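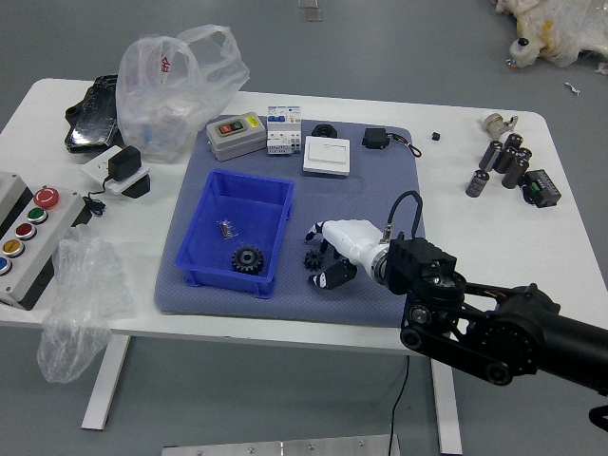
Bench log, Sowerby workshop, January 2012

Sorting of the mixed electrical returns, continued. Trevor Garside wants the small parts off the shelves before the Golmont job starts, so everything goes over the padded mat, gets a label and goes either into stock or into the blue bin for the mechanical side.

Rule for the bin, agreed with Kieran: gears and loose metal hardware only. Nothing with a terminal on it. Last September we lost half a morning looking for a terminal block that had been put in with the sprockets.

Gears. Two on the bench, one large, one small, both black. Large one is a spur gear and is down for the Garnetti feeder. Bore measured with the good calipers, within tolerance, no play on the test shaft. Small one not matched to anything yet. It does not mesh with the large one (different module, checked by hand and then with the gauge). Kieran Dobson thinks it came out of the old label winder. Leave it out of the bin until he has looked at the parts list, otherwise it will be assumed to be a pair with the other.

Packet of metal parts: keep sealed. Part number on the stores sheet is enough, no need to tip it out.

Switch box, grey, red and black rockers. Continuity tested both rockers, ten operations each. Red good. Black is slow to make on the first press and then behaves. Contact cleaner applied, left, repeated - same result. Not going back into a machine. Could be used on the lighting demo board where it does not matter. The small yellow label stays on.

Circuit breaker, white, modular. Toggles feel positive. Mechanical check only at this bench, we have no means of trip testing here and I am not going to sign for it on feel. Goes to Zullport with the next batch. Their minimum charge covers up to 20 items, so hold it until there is a proper boxful.

Wall light switch. New, as far as the stores sheet goes. Wanted for the corridor outside the paint store, where the present one has a cracked plate. Back box depth there needs checking first. I had it down as 25 mm and Trevor has it as 35 mm, and one of us measured with the plaster included.

Ring-shaped part, small, black. Unidentified. Not magnetic. Fits none of the spindles in the drawer. Suggest it is kept for a month with a query tag and then thrown out.

Power adapter with the short red, black and white leads. Insulation resistance fine. Output steady off load, sagged when I put the 300 mA dummy load on it, recovered when the load came down to 200 mA. Acceptable for the counter display, which draws well under that. The leads are too short to reach the display terminals and will want extending with a proper connector. White lead is the sense line according to the drawing, but the drawing is for the earlier version, so meter it before connecting anything.

Stores total stands at 3,530 lines on the sheet, before today's corrections. A fair number of these are duplicates from when the Garnetti spares were entered twice under different prefixes. Kieran is merging them. Please do not add new prefixes in the meantime, write "unsorted" and leave the rest blank.

Bench layout: electrical along the back of the mat, mechanical to the front, bin on the left. Works well enough. Packaging is taking up too much of the table and should be flattened at the end of each session - the boxes with foam inserts are to be kept, the plain ones are not.

To do:
Small gear, check against label winder list (KD)
Back box depth, paint store corridor (TG)
Connector for adapter leads, order if none in drawer 4
Query tag on ring
New labels, the current roll does not stick to anything with a textured case

Calipers went back in the case with a fresh cell. Spare cells are in the tin with the fuses.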